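創作サークル「Skurnisum」 定例会 議事メモ

日時 30/10/2025 夜
場所 Jarmanの二階
出席 Tin-yau Yip、Ashwin Poduval、Doina Shehu、Na-rae Byun、Haris Tomić(途中から)
記録 Byun
※走り書きのまま。あとで直すかも

1. 前回の確認
修正なし。議事録の回覧が遅い、と指摘あり。すみません。

2. 合同作品集『Nandolska』
・原稿 現時点で9本。Poduvalの分は未着、今週中と本人。
・総枚数の上限は決めないまま来たが、印刷の都合で39ページに収めたい(Yip)。
・Shehu 短編を2本出しているので片方下げてもよい。長い方を残す方向。
・語り手の人称がばらばらな件。そろえる必要なし、で一致。ただし表記ゆれ(「ひとり」「一人」など)は作品内でそろえること。
・印刷費 見積もり960。単位は見積書のとおり。前回より上がった。紙を一段落とす案は保留。
・表題の由来を巻頭に書くかどうか。Yipは書きたい、Shehuは不要。決まらず、次回。

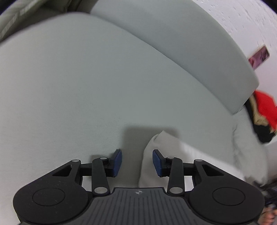

3. 合評:Poduval「Skamavthorpeの渡し守」第三稿
・冒頭の船着き場の場面、第二稿より短くなって読みやすい。
・弟の手紙が出てくるのが遅い。Byunは中盤に移す案。Yipは今の位置でよいが、封筒のことだけ先に触れておくべきと。
・視点が途中で母親に移る箇所、意図的かどうか質問。本人、意図したものではないとのこと。直すす。
・会話文の方言。読みにくいという声と、減らすと味がなくなるという声。語尾だけ残す折衷案が出た。
・結末。渡し守が櫂を置くところで終えるか、翌朝まで書くか。意見が割れる。Shehuは翌朝の段落を丸ごと削除、Yipは最後の一文だけ削除。
・時代設定があいまい。電話が出てくるのに切符の値段が古い。要確認。
・第四稿は次回までに。

4. 書けない時期の過ごし方(雑談だが記録してほしいとの要望)
Yip、毎朝手書きで一枚、内容は問わない。六月から続けているそう。
Byun、書きかけを声に出して読む。詰まったところに印だけつける。その場で直さない。
Poduvalは締切がないと書けない。サークルの提出日を前倒しにしてほしいと。→ 5で。
ここでTomić到着。

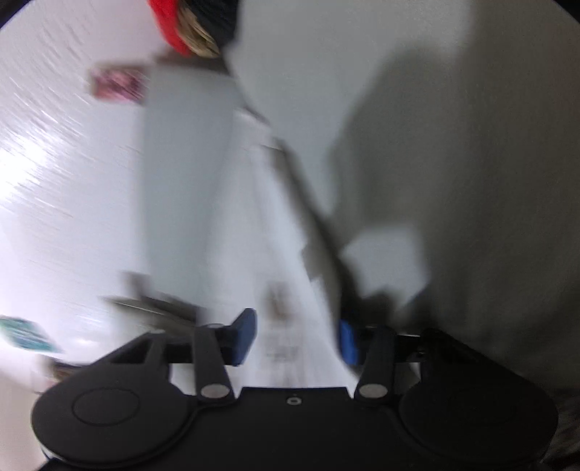
Tomićからは、書けないときは無理に書かず人の下手な原稿を読むのが一番効く、自分の古い原稿ならなおよい、との発言。続けて、毎朝一枚は三日で挫折したので全員に勧めるのはやめてほしいとも。Yip、勧めてはいない、と返す。

5. 提出日の変更
・これまで例会の前日 → 一週間前に変更。賛成多数。Shehuは仕事の都合で遅れる月ありとのこと、その場合は事前連絡で可。
・提出形式は文書ファイル。本文に題名と氏名を必ず入れる。前回、題名なしの原稿があり誰の作か分からなかった。
・感想は当日口頭でよいが、書き込みした原稿は作者に渡すこと。

6. 朗読会
・Jarmanの一階を借りられるか、Tomićが問い合わせ。返事待ち。
・一人あたりの持ち時間 長すぎると前回不評。短くする。具体的な分数は人数が固まってから。
・自作以外を読むのもあり。既刊の作品は権利の確認をしてから。
・ちらしの文面はShehu。下書きを回す。

7. その他
・新規の見学希望 一件。次回来る予定。合評の進め方を最初に説明する(Yip)。
・貸し出し中の文章読本、返却を。今誰が持っているか不明。心当たりのある人はByunまで連絡くださ い。
・次回の合評はShehuの短編。進行はTomić。

宿題
Poduval 作品集の原稿、第四稿
Yip 表題の由来、短めの案を一つ
Shehu 残す短編の最終確認、ちらし
Tomić Jarmanの返事を共有
Byun 表記ゆれの一覧、この議事録の回覧(今度は早めに)

以上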